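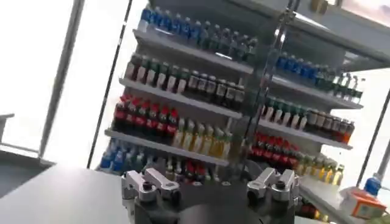 Zeltine open day: worth the drive?

wattlebird_60
Posted 21 Jan 2025
Went along to the Zeltine open day with my brother-in-law, who buys for a couple of servos and wanted to see whether any of this would ever stock a drinks fridge. Two hours each way. I'm putting my notes up before I forget them, and before the glowing write-ups start.

The T-shirt folding was the bit everyone crowded around. Two arms, one table, one grey shirt. The bloke running it, Thodoris Karamanlidis, was friendly and took questions, but when I asked how many tries go wrong he said it "depends on the shirt". Well, yes. The handout says 96 per cent. It doesn't say 96 per cent of what.

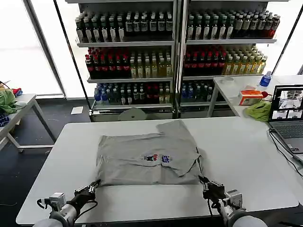
Shirt folding, one sleeve in. Drinks shelves at the back.

sumpoil
I was there in the morning and I think you're being a bit rough. Cloth is hard. A bottle stays the same shape when you grab it and a shirt doesn't. Ten years ago you'd have got a video and a brochure.

wattlebird_60
I know cloth is hard. My problem is with the sign at the door saying "ready for your business". Ready for whose? My daughter folds a shirt in the time it took him to explain the handout.

Marg in Moncton
Did they let anyone bring their own shirt? We had a Tellberg demo at our plant last April and the whole thing fell over once somebody asked for a different carton. Same carton all day, worked like a dream.

wattlebird_60
Somebody did ask. "Maybe next time." I'd have loved to hand over a hoodie.

sumpoil
To be fair, the grey one had a print on the front, so it wasn't a plain rag picked to make life easy.

tin_lid
A print doesn't make it any harder to fold. Did the drinks shelves get used? That's the only part I'd pay for. Our night crew would hand over facing up bottles tomorrow.

wattlebird_60
Not while I was watching, and I stayed 60 minutes. Plenty of colas, teas and water on them. Brother-in-law asked for a price and got a business card.

Marg in Moncton
Sounds about right. Athanasiadis quoted us 16 weeks for a trial cell and wouldn't put a pick rate in writing. We bought a better conveyor.

sumpoil
I still reckon it's worth a look if you're nearby. Nobody's making you sign anything.

wattlebird_60
If you're nearby, sure. I wouldn't do the drive again. Is anyone going to the Sumov one? If so, take a hoodie and a stopwatch and post what happens.

tin_lid
I'm down for Sumov. Will bring a fitted sheet.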